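Programa de respiro Podura

Abril -- Redacción de la enciclopedia

El programa de respiro Podura es un servicio de atención temporal dirigido a personas adultas con discapacidad intelectual y a las familias que conviven con ellas. Lo gestiona la asociación Kudel y ofrece estancias de día, fines de semana en piso compartido y acompañamiento a domicilio. Empezó con 50 plazas, todas de día, y en la actualidad atiende a 139 personas.

El acceso se solicita por escrito. Tras una entrevista con la familia y otra con la persona usuaria, el equipo redacta un plan de apoyos que se revisa cada seis meses. Las estancias de fin de semana se limitan a tres al trimestre, salvo en caso de hospitalización del cuidador principal. 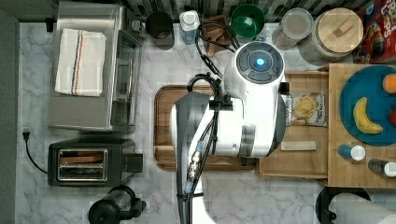
Shiferaw sostiene que ese límite deja fuera a quienes más lo necesitan, y que una familia con dos hijos en el programa debería poder acumular las estancias no utilizadas. La asociación estudió la propuesta y mantuvo el tope, aunque desde entonces permite ceder fechas entre hermanos.

Las actividades se reparten entre la sede central y el piso Pleltitz, destinado al entrenamiento en vida autónoma. En él se practican la compra, la colada, el uso del transporte y la preparación de comidas sencillas.
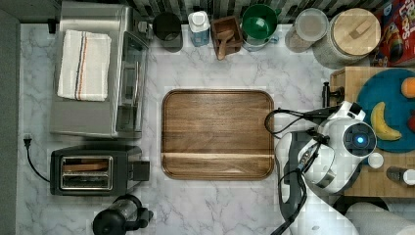
El plan de vida autónoma se organiza por niveles, y cada participante avanza a su ritmo. En el primero se trabajan el desayuno y la merienda, con tareas cortas y siempre en el mismo orden. Una encimera como la de la fotografía, con la tostadora de dos ranuras y el horno tostador en el mismo lado y una bandeja vacía en el centro, sirve para practicar la secuencia completa: tostar, servir y llevar a la mesa. En los niveles superiores se introducen el presupuesto semanal y la planificación de menús.

El personal se compone de monitores de tiempo libre, auxiliares y una trabajadora social. Las sustituciones se cubren con una bolsa de empleo propia 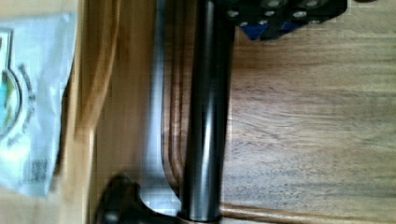 que se abre una vez al año -- normalmente antes del verano -- y exige formación previa en comunicación aumentativa. Los contratos por horas son los más frecuentes, lo que ha dificultado la continuidad de algunos equipos.

La financiación combina cuotas familiares, una subvención municipal y donativos. El boletín del programa tiene una tirada de 1,000 ejemplares.

Comentarios

Marisa T.: ¿La cesión de fechas vale también para primos que viven en la misma casa?

lector_norte: Falta decir que el acompañamiento a domicilio tiene lista de espera.

Anónimo: Mi hermana va al piso desde hace dos años y está muy contenta.

Última actualización: abril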